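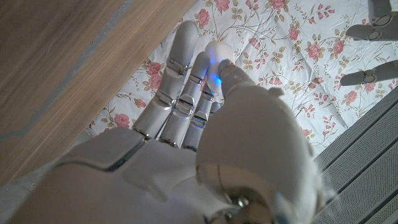 特写｜器物与人

租来的两只手

布埃纳文图拉（Renato Buenaventura）评测机械手有个规矩：先把说明书看完，再把它合上，此后一个星期不许翻。他说这是为了公平。同事马拉巴南（Charito Malabanan）说，这是为了让大家都一样糊涂。

两人在Rivthorpe合用一间工作室，替买不起整套样机的小工厂试手。今年五月轮到两款五指手，一款叫Gumora，一款叫Layug，都是厂家寄来的试用件，附一份措辞极为客气的归还协议。Gumora的宣传册有52页，其中一大半在谈“触感的未来”，接线图在倒数第二页，印得很小。Layug没有宣传册，只有一张折了三折的纸，第一句是“请勿用力握手”。

对比的办法很土。抓小件，换手，放下，再抓。每款手600次，失手就在本子上画一道，画满一页便去烧水。马拉巴南坚持不用标准测试块，那种方方正正、表面发涩的小木头，什么手都抓得起来，抓完了各家都能登报。她要的是圆的、滑的、轻的，家里掉到床底下就找不回来的那一类。

头两天的结果让两个人都不大高兴。Gumora的力气够，可它对轻的东西缺乏耐心，合指太快，物件还没站稳就被拇指推了出去。Layug慢，慢到布埃纳文图拉可以在它合拢之前把一只橘子剥完。但它抓住了就是抓住了。到第184次，他把合指速度调低了一档，又把拇指的起始角度往外让了一点，Gumora忽然懂事起来，连着许多次没有出错。他在本子上写：“脾气问题，非能力问题。”马拉巴南在旁边批：“人也一样。”后来这句被她自己划掉了，说太像台历。

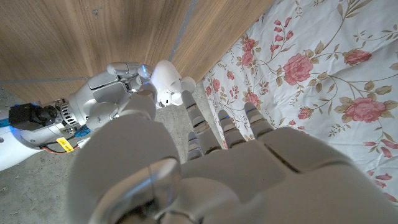
换手是整套测试里最磨人的一项。单手抓取，错了只怪一只手；两只手交接，错了就要开会。控制器用的是Finlow，它的双臂模式有个毛病，喜欢让接的一方先到，在半空里干等，像提前二十分钟赴饭局的亲戚。碰上白色的小圆件，麻烦又多一层：手是白的，东西也是白的，一边弯着指头攥住它，另一边伸出最长的那根手指，指尖刚够到，两只手就在这么一小块塑料上碰了头，腕上的相机得从一片白里认出哪块是货、哪块是自己。底下那层粉玫瑰花布倒是好认得很，可惜没有人要抓玫瑰。布埃纳文图拉试过把识别阈值调高，手变得疑神疑鬼；调低，它便什么都敢捏。最后停在中间偏低，理由是他那天饿了。

布料也有讲究。硬桌面上，指尖可以贴着面滑过去，把东西铲起来；到了软布上，手指一压，布就跟着起皱，皱褶再把小件往旁边送。Layug的指腹软，吃亏少些。Gumora偏硬，每回都像在熨床单。马拉巴南认为这一项该单独计分，布埃纳文图拉认为这一项该单独喝酒。

价钱上两家都不肯爽快。Layug报的是裸手，手腕转接件另算；Gumora报的是整套，整套里却没有备用指尖。指尖是耗材，厂家说能用2,000次，至于是抓鸡毛还是抓螺栓的2,000次，回信里绕了三段，没有绕到。
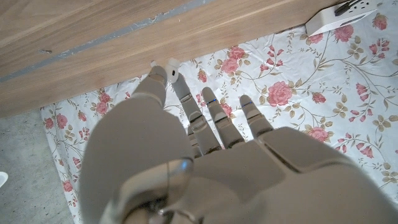 那么，小厂子只买得起一款，该买哪款？

看你抓什么。小件、轻件、怕摔的，买Layug，节拍慢一点可以忍；货色杂，又有人肯花两天调参数，Gumora更划算。如果全是方盒子，两款都别买，一副平行夹爪就够了，省下的钱换台好相机。

马拉巴南对这个答案还有补充。她觉得五根手指里真正干活的常常只有三根，剩下两根负责让来参观的人满意。她给厂家写过信，建议出一款三指便宜版，对方回复说已转交产品部门。布埃纳文图拉则惦记着归还协议第四条，里面要求样机“以初始状态”寄回。他把手擦了一遍，拇指角度拨回原位，合指速度也调回出厂值，于是它又变回那只急性子的手，等着去气下一家。

上一篇　下一篇　往期目录　读者来信

版权归本刊所有，转载请先联系编辑部　返回顶部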